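Gusanbridge Adult Learning
Home Coffee: Filter Methods
Handout 2: The pour-over station

Read this before the second session. The first handout covered beans and grinding, and we won't repeat that here except where grind size affects the dripper.

1. What counts as pour-over

Pour-over means hot water poured by hand over ground coffee in a filter, with gravity doing the rest. There is no pump and no pressure. The cone holds the filter, the server catches the coffee, and you control the water. Most of the differences between one pour-over and another come down to the shape of the cone, the grind, and how fast you pour.

2. The parts

Dripper. A cone, open at the bottom. The inside wall usually has ribs, either straight or spiral. The ribs hold the paper slightly away from the wall so that air can escape as water goes in. Cones are sold in glass, ceramic, plastic and metal. Glass and ceramic take heat out of the first pour, so warm them first.

Server. The vessel under the dripper. A glass server lets you see the level and stop in time. It needs a mouth narrow enough to support the dripper, or a ring or collar that does the job.

Stand or holder. A ring with a hole in the center. The cone sits in the hole. Wood is common for these. Wipe wooden parts with a damp cloth and dry them right away; do not leave them in the sink.

Pitcher. Used for serving, or for holding rinse water. A pitcher without a narrow spout is hard to pour from slowly, so we use a gooseneck kettle for brewing and keep the pitcher for the table.

Cloth. Keep one folded within reach. You will need it for drips and for hot handles.
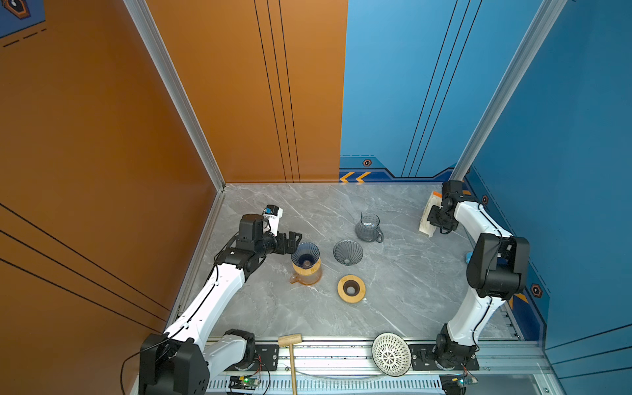 Fig. 1. Two cone drippers, one set on a glass server. The round wooden stand is in front of the gray dripper.

Compare the two cones in Fig. 1. The gray one has spiral ribs. With a spiral, the water tends to follow the curve toward the center and passes through a little more of the bed on its way down. Whether you can taste this is a fair question. In class we will brew the same coffee in the Bratberg cone and the Plundgate cone and you can decide for yourself.

3. Setting out

Clear the surface completely before you start. Wipe it and dry it. A patterned top hides spilled grounds and water, so run your hand across it when you think you are done.

Put the server and dripper where you can pour without reaching over anything. Keep spare glass toward the back, away from your pouring elbow. Small items such as scoops and strainers can go at the front or off to one side. Cloth goes in a corner. 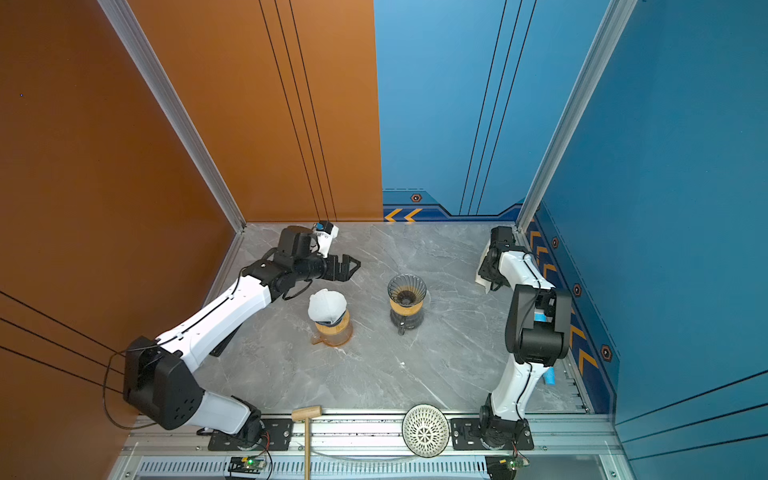
Fig. 2. Gray marble-patterned tabletop with thin white veins.

White veins on gray are easy to confuse with a scratch or a thread of dried milk. On stone and stone-look tops, use a soft cloth and plain water. Real marble is marked by acids, and coffee is mildly acidic — wipe up spills as they happen.

4. Basic recipe for class

Coffee: 19 grams, medium grind
Water: 300 grams, just off the boil
Filter: paper, rinsed

Fold the seam of the paper and seat it in the cone. Rinse it with hot water, then empty the server. Add the coffee and level it with a light tap. Pour enough water to wet all the grounds and wait 30 seconds. Pour the remaining water in slow circles, in two or three stages, keeping off the paper itself. Total time should be nearly three minutes. If it runs much faster, grind finer. If it stalls, grind coarser and check that the paper has not stuck flat to the wall.

5. Cleaning up

Let glass cool before rinsing it. Cold water on hot glass can crack it. Lift the dripper off by its handle or rim, never by pushing from below. Wash server and pitcher with a soft brush and mild soap, and leave them upside down on a towel.

For next time

Bring 10 filters in the size that fits your own cone. Write down one brew at home, with the dose, the water and the total time. If you don't have a scale, the Ó Dálaigh scoop from session one is close enough for this.

Room 17, same time as before.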